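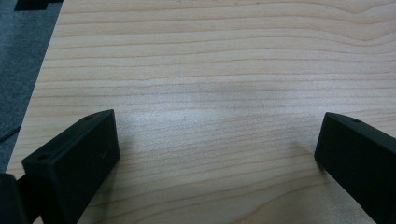
The case for setting the table from a caddy

Most advice on table setting is concerned with the finished layout. It fixes the fork to the left of the plate, the knife to the right with its edge inward, and then stops. The route each piece takes from storage to mat is treated as beneath discussion. I think the route is the larger part of the problem, and that an open caddy on the table handles it better than a drawer does.

Consider the drawer. Flatware lies in a divided tray, handles toward the user, several pieces deep. To set one place you open it, separate a fork from the stack, separate a knife, close it, and walk. Households that eat at a table away from the kitchen repeat the walk or carry a fistful. The tray was designed for storage density, and it performs well at that. It was never designed for dispensing.

A wire caddy standing on the table reverses the priorities. Density is poor. A tall one holds few pieces before the handles begin to cross. Access, on the other hand, is immediate: the handles project, and the hand closes on the part it is supposed to touch. I kept a simple log in November, 50 dinners from the drawer and the caddy combined, and by the end I had stopped opening the drawer except to refill.

Handle material matters more than I expected. Wooden handles are thicker than plain steel ones and easier to pick out against black wire. They also lean. A light caddy with two wooden-handled pieces in it will have them resting at different angles, and the setter has to turn each one through most of a right angle before it lies correctly on the mat. I regard this as the main defect of the system.

The placemat does the rest of the work. A plain mat gives an outer boundary and nothing else. A striped one gives a set of parallel references, and a fork laid along a stripe is straight without further adjustment. Ledwood sells its striped mats as decoration. The Griffiths catalog lists 103 mats, and its size table ignores stripe direction entirely, although a mat turned the wrong way loses most of its value as a guide.

On order, I hold that the plate goes down first. It fixes the center, and the flatware is then spaced from its rim. Knives parked across the top of the mat while the fork is being placed are acceptable as an intermediate state – the knife is out of the caddy and clear of the plate – provided they are moved before anyone sits.

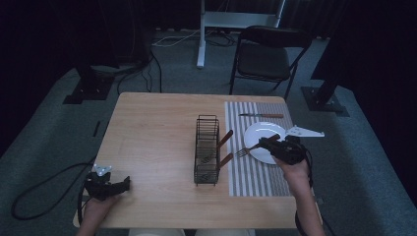

Codine wrote in to say that the plate should go down last, on the grounds that a bare mat leaves more room to square the knife and fork, and that anyone carrying hot food will be bringing the plate later anyway. The second point is fair for plated meals. The first assumes a setter who can judge the width of a plate that is absent, and my own gaps came out nearly always too narrow when I tried it.

Cleaning remains the caddy's weak side. The wire collects crumbs at the base, and mine gets washed every 2 weeks. The drawer tray gets washed far less often, and it needs it just as much.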